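About us

Hello! I'm Zsolt Kiss, and I started Darklow with my friend Thanakorn Petchrat because we both love a good long walk on a flat path. We plan easy routes and walk every one ourselves before it goes up.
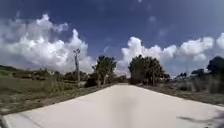
Do I need proper walking boots?
Trainers are fine on all our routes, as they're paved the whole way.

Thanakorn is mad about trees (and palms especially), so he picks the shady stretches.

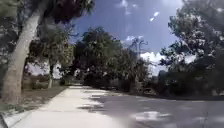
I do the maps and the tea. We've got 60 routes up now, and 633 of you on the mailing list, lovely lot!

Our summer favourites all have plenty of leaves overhead. 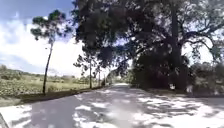
Come along in December too, when we set off at ten.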